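How to make a lighter dal that still tastes like dal

I grew up on my aunt's dal, which had a good three tablespoons of ghee floating on top, and for years I wouldn't hear of making it any other way. Then last August I decided to eat a bit more sensibly, and I've been fiddling with this version ever since - I'm very happy with where it has ended up!

You'll need a mug of red lentils, an onion, two tomatoes, a thumb of ginger, three cloves of garlic, half a teaspoon of turmeric, a teaspoon of cumin seeds and just one teaspoon of ghee.

Rinse the lentils in a sieve until the water runs clear, then tip them into a big pan with the turmeric and three mugs of water. Bring it all up to the boil, skim off the foam, and let it bubble away gently for 21 minutes with the lid half on. Don't add the salt yet.

While that's going, chop the onion as finely as you have the patience for and soften it in a non-stick pan with a splash of water (yes, water, and a bit more whenever it catches). Give it 13 minutes, until it's properly golden, then add the ginger, garlic and tomatoes and cook everything down to a thick, jammy paste.

Stir the paste into the lentils, salt it, and leave it to sit while you do the last bit. Warm the ghee in your smallest pan, drop in the cumin seeds, and the moment they crackle pour the lot over the top. Putting the ghee on at the end means you taste it in every mouthful - a teaspoon goes a surprisingly long way.

It serves four with rice, or two with leftovers for lunch, and it thickens overnight, so loosen it with a little hot water.

Chaminda Munshi, 2022-03-20

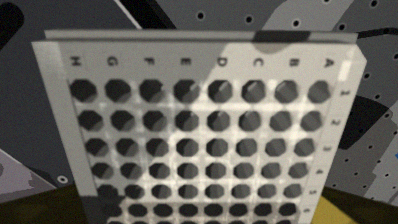 White 96-well microplate, computer render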